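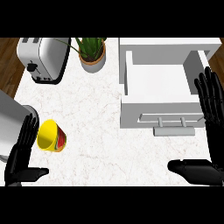
Public discussion of household robots has moved faster than the machines. In the past year our institute has received more enquiries about domestic automation than on any other subject, and most of them begin from the belief that a working home helper is close to being sold. The evidence offered is usually drawn from simulation. A simulated kitchen of the kind now common in research gives a pair of black, four-fingered hands a marble worktop, a toaster, an aloe in a pot, an open drawer and a yellow cup lying on its side, and asks them to do something useful. The setting is a reasonable one. The tasks it suggests, such as standing a cup upright or shutting a drawer, are chores that every household performs daily. Our concern is with the conclusions drawn from success in such a setting, and with the money and policy that follow from them.

The position of this institute is that machines cannot yet be relied upon to do general household chores, that they can do a limited number of shop-floor chores well, and that public bodies should plan on that basis for the present.

## What has been shown

It would be wrong to dismiss the progress made. The Flarnara trials, which we reviewed in May, set a two-handed system to work on simple kitchen tasks in simulation and then on the same tasks in a furnished test flat at Skikdale. In simulation the system made 2,397 attempts and finished the great majority of them without fault. In the flat it made 943 attempts, and the rate of success fell sharply. Cups were the chief difficulty. A cup on its side must be gripped, turned and set down, and each of these steps depends on weight and friction, which a simulated model can only estimate. Drawers gave less trouble when they were empty and ran freely. Once they were filled with cutlery, or had swollen a little in the damp, the system pulled too hard or gave up.

We draw attention to these results because the trial team published its failures in full. Few developers do so. A short film of a hand closing a drawer tells the viewer nothing of how many attempts came before it, and purchasers should ask for that number before they ask for anything else.

## The shop floor

The picture is better in industry, though for reasons that offer little comfort to the household. At the Clanumport packing works, automated arms have for some years lifted, turned and stacked goods on lines designed for the purpose. The goods arrive in known sizes and at known heights. Where something falls over, the line stops and a member of staff puts it right. The Åberg plant has gone further and now uses machines to load and unload parts trays on 12 of its benches, after a long period in which the benches themselves were altered to suit.

That alteration deserves more notice than it receives. Much of what is credited to clever machines is owed to patient work on trays, guides, lighting and floor markings. A factory can justify the expense. A family cannot be asked to rebuild its kitchen so that a machine may find the cups, and a tenant in most cases would not be permitted to.

Homes also lack the person who puts things right. On a staffed line a success rate of 80 per cent at a new task may be a tolerable starting point. In the home of an elderly person living alone, the remaining attempts include the dropped glass and the kettle knocked from the worktop. The people most often named as those who would benefit from domestic robots are also those least able to recover from their mistakes.

## What should be done

We do not argue for delay in research. Simulation should continue to be funded, for it allows dangerous or tedious practice to be carried out cheaply and without harm. It should be described accurately, however. Any claim made to the public or to a funding body should say plainly whether the task was performed in simulation, in a laboratory or in an occupied home.

We further recommend that local authorities make no reduction in home care hours on the expectation of robotic help. Several draft plans submitted to us contain savings of this kind. They rest on dates supplied by manufacturers, and no manufacturer has offered to meet the cost of care should those dates pass.

Finally, trials in occupied homes should be carried out under independent supervision and should last long enough to include ordinary disorder. Plants are moved, drawers are left open and shopping is put down wherever there is room. A system that has only met a tidy worktop has not been tested for domestic use, and it should not be sold or subsidised as though it had.

The institute will review its position when results from the second stage at Skikdale are available. Until then, our advice to public purchasers is to spend on industrial systems where the work is regular and supervised, and to leave domestic systems to the researchers.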